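About Dritorex

Dritorex writes the rules that people follow when they stand next to a robot arm. It is not glamorous work. Our founder, Waltraud Grabner, once tried to explain it at a wedding and was moved to another table.

She started the company after a spell at Naidu, where she inherited a safety manual of 412 pages. The section on emergency stops began on page 221. Anyone who needed it was going to need it sooner than that. Our first job was cutting the manual down to 20 pages, and we have been cutting other people's manuals ever since.

We work with small shops, teaching labs and research groups that run one or two arms on a bench. The big plants have whole departments for this. Our clients have a binder, usually with somebody's lunch order in the back.

Everything we recommend gets tried on our own bench first. If a rule is too annoying for us to follow on a Sunday, it goes back for another draft. The bench rules themselves are short:

Hands stay off the table while an arm is live. Pointing counts as hands.
Only the items on the task sheet go on the table. Coffee has never been on the task sheet.
Cables are strapped along the arm and checked at every joint before the first move.
One person runs the session, and everyone knows who it is before it starts.
A near miss gets written down the same day, including the embarrassing ones.

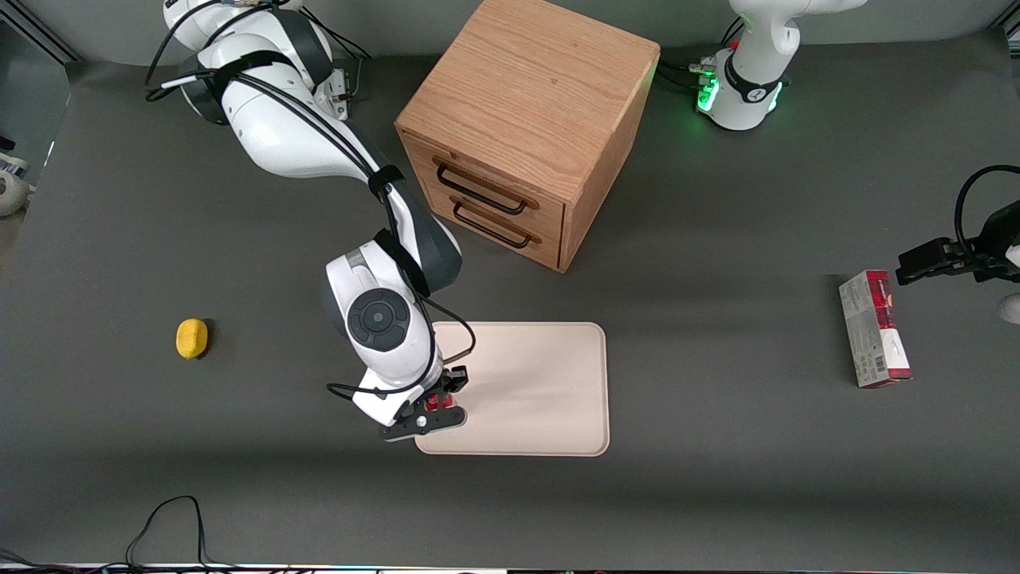 Bench session with both arms at the table. The right gripper is holding a small red object over the tray.

Joanne Mellor runs the bench and has the last word on anything that moves. She also wrote Ulova, our checklist for two-arm setups, where most of the trouble is deciding which arm has right of way. Ulova fits on 2 sides of paper. She is still cross about the second side.

Our other standing product is Dritine, a half-day course for new operators. It covers speed limits, reach, cable care and how to tell your boss that the demo is not ready. People ask for extra time on the last part.

We do not certify anything, and we will not give you a sticker. We will visit, watch a normal working session, and send you a list of what we would change, worst item first. If the list is short we will say so and charge you less, a policy Waltraud describes as a mistake she intends to keep making.

Visits are booked through the contact page. Please send us your current manual beforehand, however long it is.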